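How to Draw a Movement Map of Your Home

By Maribel Mosquera
Posted Dec 19, 2020

A floor plan tells you where the walls are. A movement map tells you how people get around between them, and once you've made one you will never look at your hallway the same way! I started drawing these in school, kept doing it for fun, and now I do one for every house or apartment I work on, before I think about moving a single wall.

You need a tape measure, graph paper, a pencil with an eraser, a roll of tracing paper (I like Ument, the thin yellow kind, but any will do) and three or four colored pens. Masking tape for the corners. Set aside an afternoon for the plan and then a full ordinary day for the walking part.

Step 1: Measure the shell

Start at the front door and go clockwise around each room, always clockwise, writing down every wall length in inches. Mark the width of each opening and which way the door swings. Door swings matter a lot here, so go back and check them when you're done. I still get one wrong on most jobs.

If the room is full of stuff, measure along the wall at whatever height you can reach and keep the tape level. Don't add up little pieces if you can get one long pull. On my own bedroom I added five short measurements and came up with a wall that was longer than the outside of the building, which would have been a very nice bonus closet.

Step 2: Draw it at a quarter inch to the foot

This scale fits most apartments on a single sheet. My bedroom is 106 inches across, so on paper that wall is just under two and a quarter inches. Draw the walls as double lines, leave gaps for the doors, and put in the swings as quarter circles. Windows can be a thin line down the middle of the wall. It doesn't have to be pretty.

Step 3: Add the big furniture

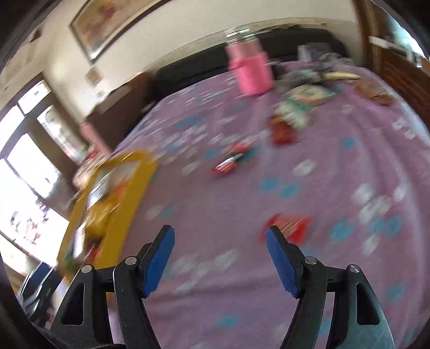

Furniture shapes a route as much as walls do, and in a bedroom the bed is the one doing most of the work. Draw it as a plain rectangle with its true outside size. A queen mattress is 60 inches wide, or an inch and a quarter on your plan, but measure yours anyway, and include the frame and any headboard. Bedding goes in lightly or not at all. I do love to color it in, and a lilac-purple sheet scattered with light blue and white blotches is very tempting with a box of pencils at hand, but save your colors, because in a minute they'll stand for people.

Do the same with the sofa, the table, the dresser and anything else you have to walk around. Chairs get drawn twice, once pushed in and once pulled out with a dotted line. Drawers too. A dresser with its bottom drawer open can be a completely different object from the one you thought you had!

Step 4: Mark the thresholds

Put a small dot anywhere you notice a change as you pass through. Doorways are the easy ones. Then look for the spots where the ceiling drops, the floor changes from tile to boards, or a window comes into view that you couldn't see a step earlier. Walk slowly for this. Stop at each dot and draw a tiny arrow for the direction you naturally look.

This is my favorite step, and it's the one where people start calling me into the next room to show me something.

Step 5: Trace a day

Tape a sheet of tracing paper over the plan. Give each person in the home a color. Carry the plan on a clipboard, and each time you go from one place to another, draw the line you took. Curve it where you curved. If you squeezed past a corner, let the line hug the corner.

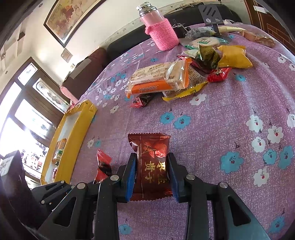
Keep going through the boring trips as well: sink to trash, desk to outlet, door to coat hook and back again for the keys. By evening some parts of the sheet will be nearly solid with ink and other parts will be blank. Faith Rweyemamu, who shared a studio with me at Jaltivon, used a fresh sheet for morning, midday and night and then stacked all three on a window. Try it that way if you have more than two people at home, as one sheet gets crowded fast.

Dogs and cats deserve a color. Their lines are wonderful.

Step 6: Measure the pinch points

Find every place where the lines bunch together, then take the tape back out and measure the clear width there. I write these in millimeters because the numbers are easier to compare at a glance. The gap between my bed and closet is nearly 600, fine for one person walking sideways-ish and no good at all for two. Circle anything that made you turn your shoulders.

Step 7: Try changes on a clean sheet

Lay new tracing paper over the plan and redraw just one thing. Rehang a door so it swings the other way. Turn the table. Slide the bed toward the window. Then sketch the same trips again from memory, same colors, and put the 2 sheets side by side.

At the Stesodora apartment, a long skinny place with a kitchen in the middle, we tried taking out a wall on paper before noticing that nearly every tangled line ran around one open pantry door. We swapped it for a slider. The wall is still there, and the cook has stopped getting bumped in the back.

If you'd like to do this on a screen, I've had good luck scanning the plan into Pyo and putting each person on a separate layer, though I still do the walking day on paper. Stairs need their own drawing, a section cut through the side of the house, and I'll go through that in the next tutorial. For now, keep your tape handy and go measure the hall!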